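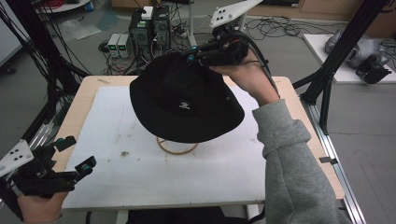

Black bucket hat, small white logo on the front of the crown.

October, dye bench, started a little before 9 a.m.

Second go at the oak gall black, and I'm writing this up more fully than last time because Colm couldn't follow my notes from the first round and, reading them back, neither could I. Cloth is the remainder of the Iston cotton twill, the heavier of the two. Dry weight of the whole lot was 1,376 g, weighed after it had sat overnight on the rack by the window. I cut it so that no piece was too big to turn over comfortably in the big enamel pot, and overlocked the edges, which took far longer than I had planned but did save us the awful tangle of threads we had in September.

Scoured first with soda ash and a squirt of the plain soap. The water came out the color of weak tea again, so whatever finish Iston puts on this stuff, there is plenty of it. I scoured a second time and it was much paler. Colm thinks the second scour is a waste of hot water. I think it's the reason my first swatches from the spring were even and his were blotchy, but we are still friends.

Gall bath: the ground galls from Puneo, 500 g, tied up in an old pillowcase and steeped from yesterday afternoon. Brought up slowly this morning and held just under a simmer, with the cloth in and the lid half on. I turned it every so often with the long stick and listened to the radio. Then left it to cool in the pot while I had lunch, squeezed it out, no rinse.

Iron bath in the other pot (PLEASE keep the two sticks separate, the iron one has the blue tape on it). Iron at 3 percent of cloth weight, dissolved in a jug of hot water before it went in. The change is always lovely to watch – beige, then a sort of mouse color, then a purplish slate, all while you stand there. In for 30 minutes, moving it the whole time, gloves on. My shoulders know about it.

Result when wet: beautiful, inky. Result on the line: charcoal, and a warm charcoal at that. Next to Kusum's commercial black from Dralico it looks distinctly brown, though Kusum kindly said it looked expensive. One piece has a pale crease down the middle where it must have folded over on itself, and I've put that one aside for test strips.

For next time I'd like to try going back into the galls and then the iron again, with a rinse in between, and see whether the second pass gets us deeper or only makes the cotton harsh. There's a stiffness already that I don't love. A little less iron and two dips might be kinder to the cloth. Kusum also suggests a logwood bath over the top to pull it toward blue, and the Dagdag chips are still unopened on the shelf above the sink.

Rub test on white cotton: slight gray mark dry, a worse one damp. Will repeat after a proper wash. Strips for the window are cut and labeled in pencil, half of each one covered with card.

Galls left in the jar: not enough for another full batch. Colm, would you add them to the order?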